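Are people moved out of their villages by their own army counted as refugees?
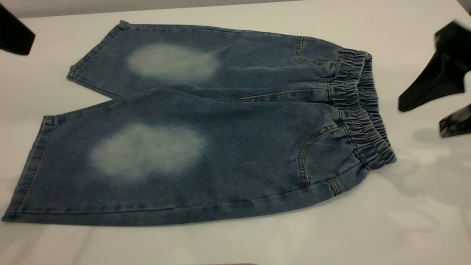 Blue denim shorts, elastic waist, faded patch on each leg.

fencepost63
Posted 9/5/20 in World News and Politics

I have been following the clearances in the Okden hills. The reports say 600 people had to leave after the army declared the area a training zone and took down their houses. Most of them are now staying with relatives in Kang, which is in the same country.

One paper calls them refugees. Another says "displaced residents." A radio report said "evicted squatters," which is what the government calls them. I am writing a letter to the editor of our paper here in Trerkusville and I want to use the right word. Does it make a legal difference, or is it just style? Also, the government says none of them had building permits. Does that change anything?

odwood_reader
It makes a legal difference. Under the Refugee Convention, a refugee is someone outside their own country who can't go back because of a well-founded fear of persecution for certain listed reasons. If the people from the hills went to Kang and Kang is on the same side of the border, they don't meet that definition. The usual term is "internally displaced persons," or IDPs.

The practical side of it is that refugees have a treaty behind them. A country that signed it can't send them back into danger. IDPs are still under their own government, and here that is the same government that moved them. There is a UN document called the Guiding Principles on Internal Displacement, and it covers being forced out arbitrarily, but it isn't a treaty and no court enforces it directly. Some countries have put parts of it into their own law. I don't know if this one has.

One exception is if the area is under occupation. Then the Fourth Geneva Convention applies, and it bars forcible transfers of the population, with a narrow exception for temporary evacuations. You would need to check the status of the hills before saying that in print.

On permits, lacking one doesn't settle it. Human rights bodies generally look at whether people had notice, a chance to go to court and somewhere else to live. They also ask whether a permit could be had in the first place. If there were 100 applications and 2 were granted, that belongs in your letter, but get the figures from a source you can name.

For the letter I would write "displaced families" and say in one sentence who displaced them.

tallgrass
Everyone says refugee and readers know what you mean. Papers don't check this stuff. Keep it short or they'll cut the bottom half, they did that to mine in February.

fencepost63
Thanks. I will go with "displaced." I looked again and the radio report was reading from a ministry statement without saying so, so I may put that in too. Still looking for permit numbers. If anyone has a link to the court filing, please post it here.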